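# How many simulated demonstrations before moving to the real arm, and how varied should they be?

**Arlo Ferreira** - posted 28/11/2025

Our department is preparing a set of teleoperated demonstrations in simulation for a grasping policy. The task is limited in scope: the arm approaches a household or workshop object on a counter, closes on it, lifts it and holds. The scene generator draws a room, a set of wall and floor finishes and a small number of objects, and places them at random within reach of the arm. The operator then performs the task and the episode is saved with joint positions, gripper state and rendered views.

We have recorded 100 episodes to date, of which 60 use the power drill as the target. The remainder are divided among smaller items. Before further operator time is approved, I have been asked to settle the following matters.

Firstly, the generator frequently places the target on top of another object. With the drill this often means that it is lying across a book, and the height of the grasp changes accordingly. One of our reviewers at Derdale considers such episodes to be faulty and would have them removed. I am inclined to keep them.

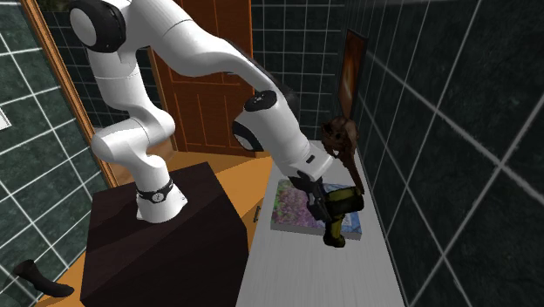
Secondly, operators differ in how they approach the drill. Some take it by the body and others by the handle. Both grasps are acceptable for our purposes, but a policy trained on the mixture tends to settle on a point between the two and closes on nothing useful. Should we instruct all operators to use a single grasp, or is there a recognised way of keeping both?

Thirdly, is there any value in continuing to vary the room? The walls, doors and floors have no bearing on the task, and rendering them accounts for a considerable share of our processing time.

Guidance from anyone who has taken a similar set through to hardware would be appreciated. Our own trials on the physical arm are planned for March.

---

**Lyle Oyelaran**

I shall take the points in the order given.

*Stacked objects.* These episodes should be kept, provided that the objects have settled before the operator begins. The cases that warrant removal are those in which the physics engine has left one object partly inside another, or in which the target is still sliding when recording starts. We run a short settling period and discard the layout if anything moves beyond a set tolerance. A drill resting on a book is an ordinary situation on any real worktop, and a policy that has only met objects flat on the counter will tend to reach for the wrong height. I would ask your reviewer to distinguish between an untidy layout and an invalid one.

*Mixed grasps.* There are 2 workable courses. The simpler is to fix one grasp per object in the operator instructions and to state it in the dataset notes, so that later users know what was excluded. The other is to keep both and to use a policy class able to represent more than one mode, of which there are several in common use. On the Imer set we began with the second course and returned to the first, as our episode count was too low to support it. With 60 drill episodes I would expect you to meet the same difficulty. Whichever course is chosen, label the existing episodes by grasp type now. It is tedious work, but far more so once the set has grown.

*Room variation.* Please retain it if the policy receives camera images. Removing it gave us better figures in simulation and poorer ones on the arm. If processing time is the constraint, reduce the render resolution first, or replay the saved joint trajectories under new finishes afterwards. The operator need not be present for that, and a single demonstration can be rendered several times over. You will need to have stored the full simulator state at each step - joint positions alone will not restore the position of the objects.

I would add one matter that was not raised. The distribution of targets appears uneven. A policy trained on this set may do well on the drill and poorly elsewhere, and an overall success rate would conceal the difference. Results should be reported per object.

---

**Farina_lab**

Agree with keeping the stacked ones. We threw ours out and had to record them again.

On numbers, there is no fixed figure. Train on half of what you have, then on all of it, and compare. If the second result is clearly better, carry on recording. We repeated each training run with 3 different seeds, as the results moved more than we had expected.

---

**Cadent Support Group**

The department may wish to examine its failed attempts before deleting them. Our practice is to store these in a separate folder with a one-line reason. They are not used for imitation, but they have been of service in training a success classifier.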